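Curna Press to Reprint the Zetivico Stories in Five Volumes

2/16/21

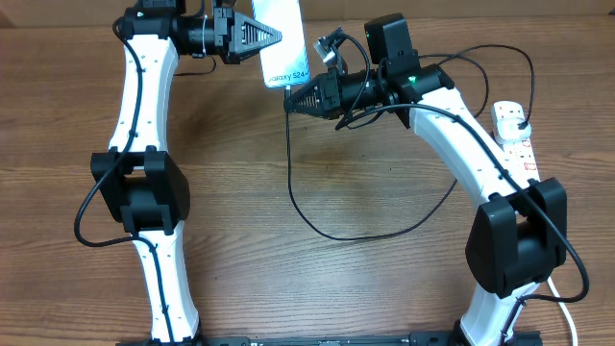

Curna Press has announced a new edition of the Zetivico stories, the cycle of sea and ghost tales that was printed in cheap magazines and then was out of bookstores for a long time. The edition will have five volumes. The first one comes out in April, and the publisher says the others will follow when the texts are ready.

The complete cycle has 43 stories. Until now, readers could find only a part of them, mostly in the old Tileo paperbacks, which are hard to get in good condition. The Tileo books also put the stories in an order that was chosen by the editor of that time, and several of them were shortened to fit the page count. The new edition goes back to the magazine texts and prints them in the order in which they first appeared.

According to the announcement, the biggest difference will be in "The Lamps of Escobedo," the longest story of the cycle. In the paperback it lost its second chapter and most of the last one, so the return of the ship came very suddenly and many readers did not understand who was waiting at the harbor. The full version is 60 pages long and will close the first volume. Two early stories which were never in any book will be there too.

Spelling mistakes of the magazine printers have been corrected, but the unusual names of places are kept as they were, even when the same town is written in two ways. A short note at the end of each volume lists the changes. There will be no long introduction. Curna says that it prefers to give these pages to the stories, and that an essay on the history of the cycle may be printed in the last volume.

The books will be sold as paperbacks, with an electronic version on the same day. A hardcover of the first volume is also planned, in 100 numbered copies, with the black and white drawings from the magazines. These drawings will not be in the paperback. The price of the hardcover is not known yet, and orders for it can be made only by mail to the publisher.

Readers who already own the Tileo set may ask if they need the new one. For the shorter tales the differences are small, sometimes only a few sentences. For "The Lamps of Escobedo" they are large, and the first volume can be bought separately.

The contents of the second volume will be published in April, together with the release of the first.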